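在仿真中为抽屉操作任务配置碰撞几何与运动规划

适用版本：Prester 规划栈，Haltwood 场景库
更新：26/09/2020

本文说明如何把一个带抽屉的家具资产导入仿真，生成可用于规划的碰撞几何，并让机械臂在不碰到周围物体的前提下到达把手前的预抓取位姿。读者应已装好 Prester 并能跑通自带的空场景。感知部分不在本文范围内，物体位姿直接从仿真器读取。

一、目录与配置文件

工程目录按下面的方式组织：

assets/ 存放家具与杂物模型，每个模型一个子目录
scenes/ 存放场景描述文件
planning/ 存放规划参数
logs/ 运行后自动生成

场景描述文件只写三类内容：资产路径、初始位姿、是否固定。其余物理参数写在资产自己的目录里。曾经有人把摩擦系数同时写在两处，加载时以后读到的为准，结果同一个场景在两台机器上行为不同，排查了很久。现在的加载器遇到重复键会直接报错退出。

长度单位一律为米，角度一律为弧度。从建模软件导出的网格经常是毫米，导入后先查包围盒尺寸，再做别的事。

二、关节定义

抽屉用平移关节，柜体为父连杆，抽屉为子连杆。需要填写的字段如下：

type: prismatic
axis: 1 0 0
lower: 0.0
upper: 由抽屉深度决定，取可视网格深度减去后挡板余量
damping: 先用默认值
friction: 先用默认值

axis 的方向以“拉开为正”为准。方向写反时，关节在仿真开始后会顶在下限上，抽屉看起来完全正常，但怎么拉都不动。检查方法是在空场景里手动把关节值设为上限的一半，看抽屉朝哪边走。

柜体必须设为 fixed，或者给足质量。质量过小的柜子在拉抽屉时会整体滑动，关节位移几乎为零，而末端位移看上去是对的，仅凭末端轨迹判断会误报成功。成功判据应当读关节值，不读末端位姿。

三、碰撞几何

可视网格不能直接拿来做碰撞检测。本文使用的柜体网格原始顶点数为 1,529，单次查询尚可接受，放进采样规划器的内循环后耗时就不可控了。处理步骤：

1. 把柜体、每个抽屉、每个把手拆成独立的网格文件。
2. 对柜体做凸分解，凸块上限设为 12。
3. 抽屉面板用一个长方体，抽屉内腔用五个薄板拼接。
4. 把手单独分解，不与面板合并。
5. 导出后用 prester check-geom 检查是否有退化面。

第 3 步中不要对整个抽屉求凸包。求凸包会把内腔填实，后续往抽屉里放东西的任务全部无解，而规划器只会返回超时，不提示原因。

第 4 步同理。弧形把手与面板之间的空隙是指尖要进入的位置，凸包会把它封住。建议沿把手长度方向切成若干段，每段各求一次凸包。 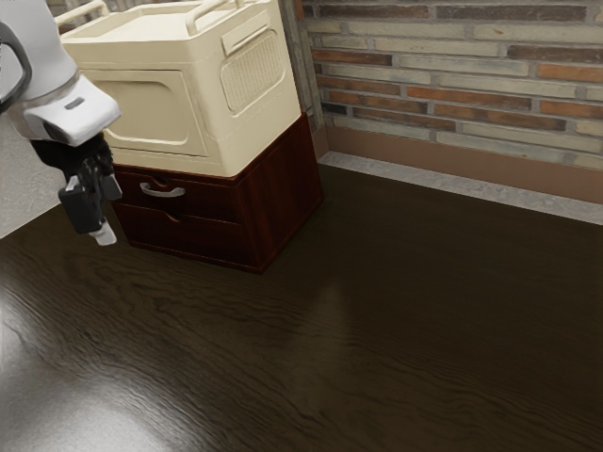
预抓取位姿由把手坐标系推出。原点取把手中点，z 轴沿面板法线向外，x 轴沿把手长度方向。先在把手坐标系中写好偏移，再乘以把手在世界坐标系下的位姿，不要在世界坐标系里手填数值，柜子一挪位置就全部作废。上层抽屉装有金属拉手，按这种方式定义即可；下层抽屉没有凸出的把手，只在上沿开了一个半圆形的指槽，坐标系原点要改放在槽口处，接近方向也要另行定义，不能沿用上层的模板。两种抓取在配置里用 grasp_type 区分，取值分别为 bar 和 notch。

四、周围物体的处理

柜顶上的收纳箱这类物体，同样要进碰撞世界。常见的错误是只加载与任务直接相关的资产，规划出的轨迹在图形界面里看着很短，执行时前臂却从箱体里穿过去。加载规则如下：

箱、盆等中空物体，若任务不涉及其内部，用单个长方体代替，外扩余量取 padding_static。
墙面用半空间，不用网格。砖墙贴图的起伏只属于可视层。
地板用半空间，与夹爪之间的碰撞对必须保留。
踢脚线忽略，除非任务要求底盘贴墙移动。

把手与指尖之间的碰撞对在接近阶段打开，在闭合阶段关闭。切换由状态机完成，写在 planning/acm.cfg 中。阶段结束后要恢复原状，异常退出的分支也要恢复，否则下一次规划会默认允许指尖穿过把手。

五、规划参数

规划分三段：自由空间段、接近段、拉动段。

自由空间段使用采样规划器，时间上限在 planning/free.cfg 中设置。超时后先检查目标位姿的逆解是否存在，再考虑放宽时间。多数超时来自目标本身处于碰撞中，加时间没有用。

接近段使用笛卡尔直线插补，从预抓取位姿沿把手坐标系的 z 轴负方向推进。插补完成比例低于 1 时视为失败，不执行部分轨迹。

拉动段同样为直线，但改用阻抗控制。沿拉动方向刚度取高，其余两个平移方向取低，允许末端顺着抽屉的实际导向走。如果三个方向都取高刚度，微小的轴向误差会在关节上累积成很大的侧向力，表现为抽屉抖动或仿真发散。

腕关节限位要单独留意。对于下层抽屉，若夹爪需要旋转 90 度才能对准指槽，应先在逆解列表中剔除腕关节接近限位的解，再按与当前构型的距离排序。顺序颠倒会选中离当前最近、但拉到一半就到限位的解。

六、验证

批量验证用 Guerra 脚本集里的 batch_open。它会在给定范围内扰动柜体的位置与朝向，每次扰动后重新规划并执行，把关节终值写入日志。本文的配置用 292 组扰动做过回归，种子固定，保存在 logs/seeds.txt。修改碰撞几何之后必须用同一份种子重跑，换种子得到的成功率不能直接比较。

日志中的失败分四种：

IK_NONE：无逆解。检查底座与柜体的相对位置。
GOAL_COLLIDE：目标处于碰撞中。检查把手分段和 padding_static。
CART_PARTIAL：直线插补不完整。多为腕关节限位。
JOINT_SHORT：执行完毕但关节值未达阈值。检查柜体是否固定、指尖是否打滑。

如果 GOAL_COLLIDE 集中出现在下层抽屉，先看上层抽屉的关节初值。上层没有完全归零时，面板会压在指槽上方的接近通道里，偏差很小也足以触发碰撞。复位函数需要显式把所有关节写为零，并等待一个物理步之后再读取位姿。

七、已知问题

高反光的地板材质会拖慢离屏渲染。只跑规划时加 --no-render，结果不受影响。

Evside 导出插件会丢掉网格的局部坐标系，把原点统一移到包围盒中心。用它导出的把手需要手动补回偏移，补偿值写进资产目录的 offset 字段。8 月之前导出的资产没有这个字段，加载器按零处理，位置错误时不会有警告。

拉动段结束后若立即松开夹爪，阻抗控制残余的力会把抽屉再带出一小段。需要精确停在某一开度时，先把目标刚度降为零，等末端速度低于阈值，再发松开指令。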